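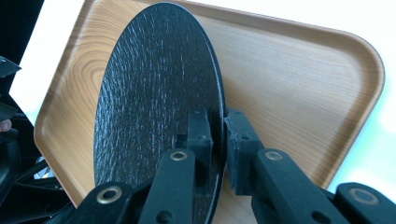 A black plate with a raised wood-grain pattern and one of the wood-grain trays at the Skisterdale tableware swap.

Skisterdale tableware swap is back, and it's bigger

I went over to the old library annex at ten in the morning thinking I'd be early, and there was already a line down the steps. Everybody had a box or a bag, and half of them were clinking! The September swap is only in its second year, but it has clearly caught on.

The idea is simple enough. You bring plates, bowls, trays or mugs you don't use anymore, you get a paper token for each piece, and you trade your tokens for whatever you like on the tables. Madalena Azevedo, who started it with her neighbor Veronika Kun, told me more than 600 pieces had been signed in before lunch. Last year they ran out of table space and had to stack things on the windowsills, so this time they borrowed extra tables from the school on Bodon Street.

What surprised me was how much of it was made to look like wood. I always figured people would be hunting for flowery china (there was plenty of that, too), but the crowd was around the trays. There was a big light tan one with rounded corners and brown grain running across it, complete with a knot pattern like you'd see on a real board, and I watched two people reach for it at the same moment. They were very polite about it. The round black plates went fast as well — the kind with the grain pressed right into the surface, so you can feel the ridges when you run a thumb over them.

"My mother would have said a plate should look like a plate," said Homa Nouri, who was holding four of them. "But put a piece of white cheese on one of these and it looks wonderful."

She talked me into one, and I'm glad she did, though I had my eye on a tray to go with it and wasn't quick enough. A dark plate on a pale tray is a very nice combination, and I'll be looking for the other half next time.

Over by the door, Mi-kyung Seol had a repair table going for loose handles and wobbly feet. She had a steady stream all morning and asked me to mention that she can't fix cracked glass, so please stop bringing it to her. Parvathi Kandasamy was running the tea urn and selling slices of orange cake at $2 each, with the money going toward hall rental. I had two slices. It was very good cake.

Anything left at the end gets boxed up for the Jivov Road community kitchen, which can always use serving pieces. Veronika said they could especially do with big trays, but judging by what I saw, those may not make it that far.

The next swap will be in the spring, same place, and the limit will stay at 50 pieces per household. Wash everything before you bring it and wrap the breakable stuff in newspaper or old towels. If you have a sturdy folding table to lend, leave a note for Madalena at the annex desk.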